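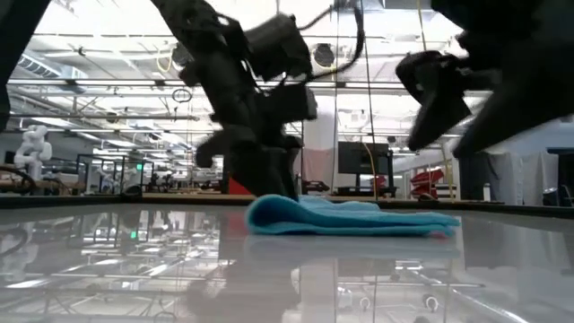
About us

Limetti is an automation workshop and training school based in Fistbridge. We develop handling methods for soft goods: towels, sheets, garments, wipes and anything else that changes shape when it is picked up. Our customers are mostly commercial laundries and packing firms. The school side runs short courses for their technicians and for colleges in the region.

The workshop covers 465 square metres on a single floor. Bench cells occupy most of it, with test rigs and storage along the sides.

What we work on

Cloth folding takes up the largest share of our time. A typical task uses two arms over a flat table. One arm may hold or adjust a fold while the other waits clear of the cloth, or both may lift together when the piece is too wide for a single grip. Layer separation is the hard part. A gripper that closes a few millimetres too low will take two layers in place of one, and the stack has to be opened and started again.

Our control software is called Urio. It plans the movement of both arms together and keeps them from entering the same space. Cukano is the companion package used in teaching. It records a task as it is carried out, then lets trainees step through the joint positions and gripper commands afterwards. Both are written and maintained in Fistbridge.

Open day

We open the workshop to visitors every March. Doors open at 10 and the last demonstration starts mid-afternoon. Around 900 people came to the most recent one, including school groups, laundry managers and a good number of local residents.

The main demonstration is cloth folding at the two-arm table. Visitors see the full cycle at working speed, followed by a slower run with commentary on grip height, approach angle and the order of the folds. Failed grasps are left in. When the arm misses a layer, the operator stops the cycle and shows the recorded positions on a monitor – this part tends to draw the most questions.

Group visits

Groups from colleges and companies can book a visit outside the open day. A visit lasts half a day and consists of a safety briefing, two demonstrations and a practical session with Cukano. Visitors may bring their own fabric samples for discussion. Samples should be clean, hemmed if possible, and no longer than 900 mm on the longest side.

Long hair must be tied back and loose scarves removed before entering the cell area. The floor is level throughout and there is step-free access from the car park.

Test records

Each folding method is run for 3000 cycles before we release it to a customer. The record lists every stoppage, the type of fabric and the gripper settings in use. Customers receive the complete record with the method, including the runs that were abandoned.

Booking requests go through the contact form. Please state the size of the group and any particular material you would like to see handled.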